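**Demonstration area – pre-session inspection, hand-held gripper work**
Site: Vanham, ground floor room
Date: 2023-11-06
Inspector: Titilayo Ibrahim
Present: Tineke Maes (demonstrator), Begoñe Marín (data)
Task set: plates to and from the black cabinet, Lyimo list, task 8

Marks: OK = acceptable, C = acceptable with comment, X = fix before the next session.

## 1. Floor and walking space

- [OK] Tile floor clean where the demonstrator stands. Swept before we began.
- [C] Clear floor in front of the cabinet. Things left on the floor should go on the counter or in the bin between takes. The demonstrator watches the plate and the gripper, so she won't be looking at her feet. Tineke asked for a taped line marking her standing area. Agreed, tape ordered.
- [X] Long black bar at the front of the cabinet. It runs out above the floor on the right-hand side, and anyone stepping sideways could catch a shin on it. Pad the end or turn the cabinet. I would prefer to turn the cabinet, but Begoñe says the reach would then differ from the takes recorded in July. Padding it is, unless she changes her mind.
- [OK] Closed shoes worn.
- [OK] Exit route not blocked by table or chairs.

## 2. Grippers

- [OK] Housings: no cracks, no sharp edges. Checked by hand with the grippers switched off.
- [OK] Jaws open and close fully. Slight stiffness on the left one, same as the last inspection, no worse.
- [C] Jaw pads. Grip on glazed plates is acceptable when the pads are clean. Wipe them at the start of each session and after any food task. Please write it in the log, as the last two entries are blank.
- [OK] Marker cubes tight on their mounts. No lifted corners on the printed squares.
- [C] Cables. See the comment under the picture.
- [OK] Trigger force. Tineke reports no pain in the fingers or wrist after a full set.
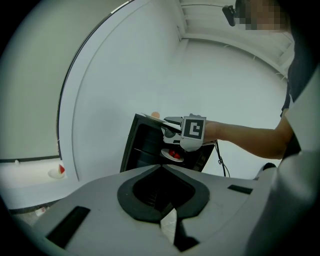

*Item 2, cables: plate held at the top of the cabinet, gripper cable hanging in a loop beside it.*

The loop is the part I want changed. With the arm out at that height there is enough slack to catch on a cabinet corner, and a caught cable pulls on the gripper at the moment the plate is least supported. Run the cable back along the forearm and hold it with two soft straps, one near the wrist and one below the elbow. Leave enough slack for the arm to straighten. Do not use zip ties. Rosalinda Bautista has the straps in the Flarell drawer.

## 3. Cabinet and load

- [OK] Cabinet stands firm. Pushed at the top front edge with one hand, no rocking.
- [C] Use of the cabinet top. A plate may be rested or slid there as part of a take, but it must not be left there when the take ends. If the demonstrator has to stop, the plate goes back inside or onto the table first.
- [OK] Plates checked for chips before use. One put aside and replaced.
- [OK] Weight of plate and food well inside what the jaws can hold.
- [C] Eggs. Boiled only, until further notice. A raw egg on a tile floor is a slip hazard and takes longer to clean up than the take is worth. Chiamaka Mohammed will boil a batch each morning and mark the box.
- [OK] Nothing hot and nothing sharp in task 8. The kettle and knife tasks have their own sheet.

## 4. Demonstrator

- [OK] Briefed on the stop word. Anyone in the room may use it, and the demonstrator stops where she is and lowers both hands when safe.
- [C] Reach. The task asks for a straight right arm with the left hand held low, and that is tiring on the shoulder. Limit is 23 takes, then a break with the grippers set down. Tineke says she could do more. The limit stays.
- [C] Speed. Several early takes were faster than they needed to be. The robot is going to copy the whole path, including the hurry, so slow approach and slow release please – both for the plate's sake and for the data.
- [OK] Straps worn flat, nothing dangling at the waist.
- [OK] Demonstrator can turn her head freely and see to both sides.
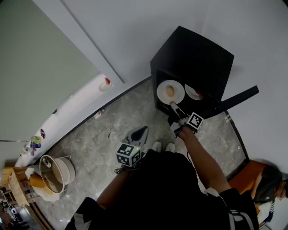

Keep the left gripper where it is comfortable when it has no part in the take, elbow in, and don't let it swing. If it is needed to steady a plate, bring it up before the right hand takes any weight. Two hands going into the cabinet opening together is allowed only in the tasks that call for it. Task 8 does not.

## 5. Other people in the room

- [OK] Observers seated and out of reach of the demonstrator's arms.
- [C] One person talks to the demonstrator at a time. On two takes she was given instructions from both sides at once and turned toward the second voice with a plate in the jaws.
- [OK] Everyone in the room has signed the recording consent form. Begoñe holds the copies.
- [X] First-aid box. Found in the corridor cupboard. Move it into the room, at a height anyone can reach.

## 6. Before the robot runs the same task

These can't be signed off today, as the Dastus arm is not being used until the recordings have been checked. I am listing them so they don't get lost.

- [ ] Emergency stop tested from the operator's seat and from the cabinet side
- [ ] Speed limit set and written on the whiteboard
- [ ] Cabinet bar padded or cabinet turned (see section 1)
- [ ] First 3 runs with an empty plate
- [ ] Remote control handover practiced, with one named operator
- [ ] No one inside the taped area while the arm has power

On the handover: last time the operator took over by remote in the middle of a run, and the arm moved a little before the stick was centered. No contact with anything. I want the operator to say "taking control" aloud and get an answer before switching.

## Result

Hand demonstrations may go ahead under the comments above. The cable straps must be on before the next take. The bar and the first-aid box are to be done before the next session, and Rosalinda will send me a photo of each when finished.

Begoñe asked if the sheet could be shortened for repeat sessions with the same task. Sections 1, 2 and 4 need doing every time. Sections 3 and 5 can be skipped if nothing has been moved and the people are the same.

Signed: T. Ibrahim
Copy to: T. Maes, B. Marín, R. Bautista, C. Mohammed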